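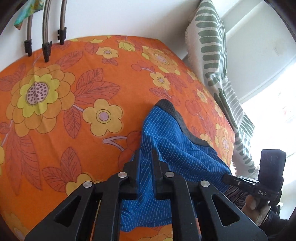
Flarkholm Retro Floral Bedspread, Orange

If you grew up visiting a grandmother who believed a bedroom ought to be cheerful before it was anything else, you'll probably know this pattern the minute you see it. Big yellow and gold blossoms on a warm orange ground, each one outlined in a fine brown line, with red-brown leaves, little bunches of round red berries and pale lilac stems wandering in between. We have carried a good many bedspreads at Bromcombe over the years, and the orange Flarkholm is the one customers write to us about (usually with a story attached, and we do read them all!).

The print was drawn by Chiharu Imai, who worked it up from a stack of old curtain samples she had been hanging onto for far too long. She likes a flower with some personality. The large one has layered, rounded petals and a pale pink center with dark brown specks, and the smaller five-petaled flowers have lilac centers that pick up the color of the stems. It's a busy pattern, we won't pretend otherwise, but the brown outlines hold it all together and it settles down nicely once it's spread over a whole bed.

Fabric and feel

The Flarkholm is a midweight cotton, woven and printed for us by the Yokoyama mill. It weighs 200 grams per square meter, so it has enough body to hang properly at the sides and still folds down small enough for an ordinary linen closet. There's no quilting and no filling. In summer plenty of people sleep under it with only a sheet, and in winter it goes over the top of whatever blankets you already own. The edges have a plain double-turned hem, and the corners are square.

It will feel a touch crisp when you first take it out of the bag. Two or three washes and that goes away.

Sizes

Twin, full, queen and king. All of them are cut with a generous drop, so if you have a low bed frame and don't care for fabric near the floor, you may be happier going down a size. Measure from the top of the mattress to where you want the hem to end, double it, and add the width of the mattress. If the number lands between two sizes, call us and we'll talk it over.

Washing

Wash it by itself the first time, in cold water, with a mild detergent and no bleach. After that it can go in with similar colors. Tumble dry on low or hang it outside, but bring it in before the afternoon sun gets strong, as any orange will fade if you leave it out long enough. Expect shrinkage of about 7 percent, which we have already allowed for in the cut. A warm iron on the back takes care of fold lines.

What it goes with

Blues, first of all. A navy sheet or a blue and white pinstripe pillowcase looks wonderful against all that orange, and so does anything in plain cream. Kazuhiro Oshima in our shop swears by the Berkard wool throw in mustard folded across the foot of the bed, and he has talked so many people into it that we now keep the two side by side on the shelf. Dark wood furniture suits it, white painted furniture suits it, and we've had one very happy customer who put it in a camper.

A pattern like this is also forgiving to live with. 

Questions we get

Does it come with shams? No, but matching shams are sold separately, singly or in pairs.

Is it the same on both sides? The print is on the front only. The back shows a softer, paler version where the color has come through.

Can I buy the fabric by the yard? We're asked this a lot! The mill does a small run each September, and what we receive is sold in the shop first. Leave your name with us and we'll be in touch.

Will it ever come in green? Chiharu is thinking about it.

Ordering

Item number 1623. Please give the size when you order by phone. The full size is sold out just now, with the next delivery due 1st February. Everything else is on the shelf and ready to send. Unwashed bedspreads can be returned within 15 days in the original bag, and exchanges for another size ship free.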